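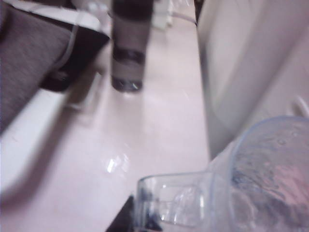 Can a robot do the tea round yet, or at least the washing-up after it?

I look after the break area in a small workshop. We have a water dispenser, a table and 37 people who believe that cups return to the cupboard by magic. What I find at four in the afternoon is a clear plastic cup on its side with droplets still clinging to the inside near the rim, and a dark bottle further back that belongs to no living person. My manager has been to a trade show and come home with a Lasberg leaflet. He now wants to know why a machine with an arm can't pick up the cups, fill them when asked and wipe the table in between. The starter kit is 3268 before you buy anything for it to hold things with. I said I'd ask people who know. Has anyone got one doing this sort of job, unattended, in a real room with real mess in it? I don't need it to be quick. I would like it to be less work than me.

Asked by Lakmal Saha

2 answers

Signe Hjaltested
Accepted answer

Partly, and the part it can do is probably not the part you hate.

I ran an arm in our canteen corner from March until the summer, on Stesurero software, and kept a tally because I'm like that. Over 600 attempts at picking up an empty cup and putting it in a tub, it was very good with opaque mugs and poor with clear plastic. Cameras have a miserable time with anything transparent. The machine sees the table through the cup, or a bright reflection off the table, and makes its mind up about where the edge is. Then it closes on air, or closes on the cup a bit too keenly, and you own a flatter cup. 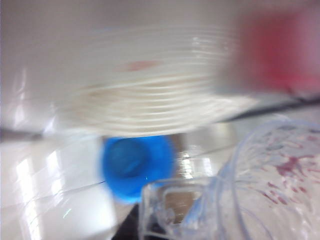
The other trouble is clutter. One cup alone on a bare white surface is a demonstration. Put it up against three other things, one of them shiny, and the success rate drops off a cliff. Splashes and stains are worse still. Ours would wipe a table if you asked, but it had no opinion on whether the table was clean afterwards, and it would cheerfully put a dirty cup on the clean pile. My teenage son has the same fault and cost a good deal more.

Things that helped, in case your manager has already signed:
Buy coloured cups. This did more than any setting I changed.
Give it one job. Ours was "empty cups go in the tub", and we left it at that.
Go for soft finger tips if the kit offers them.
Keep the lighting the same all day. We pulled the blind down and never put it up again.

Filling a cup is its own headache. You need it upright, under the spout and held there while something presses the lever. People do that with one hand while looking at their phone, so it seems easy.

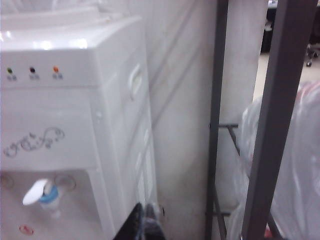 Water dispenser with a paddle lever over the tap.

If yours has a lever like that one, the arm has to push it and also stop pushing it. Ours learned the first half quickly. I'd leave filling to the humans for now – they're thirsty, so they're motivated.

Emrys Foulkes

Robots are fine, you just need the right one. Our place got a Bresari unit for 3716 and it's brilliant. It does boxes though, not cups. Have you tried putting up a sign?

Comments on this answer

Lakmal Saha: There is a sign. Someone put a cup on it.

Eglė Rimkutė: Can the Bresari cope with anything that isn't square?

Emrys Foulkes: Haven't asked it to.

Lakmal Saha: Thanks Signe, going with coloured cups and no robot for the time being. Manager is disappointed but has found another leaflet.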